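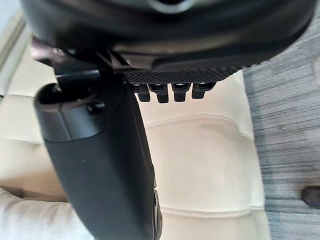
*4 min read*

I put off making spore prints for years because every book made them sound like lab work. They aren't! If you can cut a stalk and leave a bowl alone overnight, you can do it, and it'll sort out more brown mushrooms for you than any amount of squinting at the cap.

A spore print is just the powder a mushroom drops when it's ripe, caught on paper so you can see its colour in bulk. White, pink, rusty brown, purple-black – the colour narrows your search down to a handful of groups before you've even opened the key.

## What you'll need

- a fresh, fully opened cap (tight buttons won't drop anything)
- a sheet of white paper and a sheet of black, taped side by side
- a glass or bowl big enough to cover the cap
- a sharp knife
- a drop of water

I use the plain black card from a Magsi sketch pad, but any matt paper will do. Avoid anything shiny, as the powder slides about.

## Making the print

1. Note down the smell, the gill colour and what the mushroom was growing near. Do it now, you won't remember tomorrow (I never do).
2. Cut the stalk off flush with the gills.
3. Lay the cap gills down, half on the white paper and half on the black. Pale spores vanish on white, so you really do want both.
4. Put one drop of water on top of the cap and cover it with the bowl.
5. Leave it overnight. I set mine up after tea and look at breakfast. Inky ones can be done in 5 hours, and old dry caps may give you nothing at all.
6. Lift the cap straight up. Don't drag it or you'll smear the pattern.
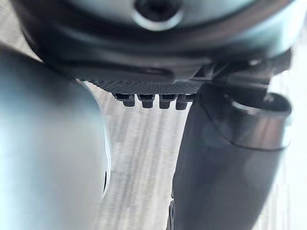 ## Reading the colour

Take the paper to a window and look in daylight. Kitchen bulbs turn cream into yellow and I've been caught out by that more than once. If the layer is thin, scrape it into a little heap with the knife and the colour gets much clearer.

Don't go by gill colour alone. Field mushrooms start out with pink gills and drop dark brown spores, which muddled me for a whole autumn. 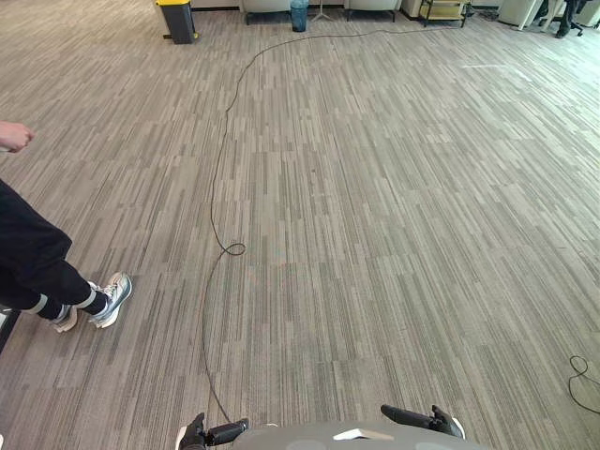 *Page last changed: January*

## Keeping your prints

Fold the paper over loosely once it's dry, and write the place and month on the outside. Mine live in an old Nurora biscuit tin. And please don't eat anything on the strength of a print – plenty of poisonous species drop exactly the same colour as edible ones.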